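Filed under: Kitchen, Small Appliances, Reader Questions

Countertop Microwave FAQ

Do I need a special cleaner for the door?
I doubt it. I bought a bottle of the fancy stuff once and dish soap did the same job for a lot less. 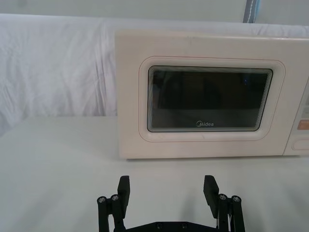 Door glass is where I'd spend my two minutes. People go at the shell first, which hardly shows anything if it's a light color. A dark window like the one on this Midea picks up every reflection, and smears show up right along with them. Soft cloth, a drop of soap, done.

What about lemon steam?
Smells nice. I've never seen it shift anything that a damp sponge wouldn't.

Are the preset buttons worth using?
Lorraine Bolger swears by hers. I don't trust a button that thinks it knows how big my potato is.
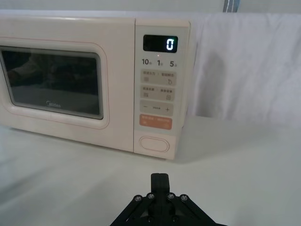 Timing it yourself is easier than the ads make out. Start with 40 seconds for a bowl of leftovers, stir, then go again. I'd take the plus and minus pad, third one down, over a lot of clever programs. And if you can't read the labels on the panel, as I mostly can't with the Chinese ones, look up the manual before you start guessing.

Will a pricier model heat more evenly?
Maybe. I'd want to see it do a lasagna before I paid 300 dollars.

We use cookies to remember your settings. OK / Read more
Contact Pakzad Kitchen Notes | © 2019 | Back to top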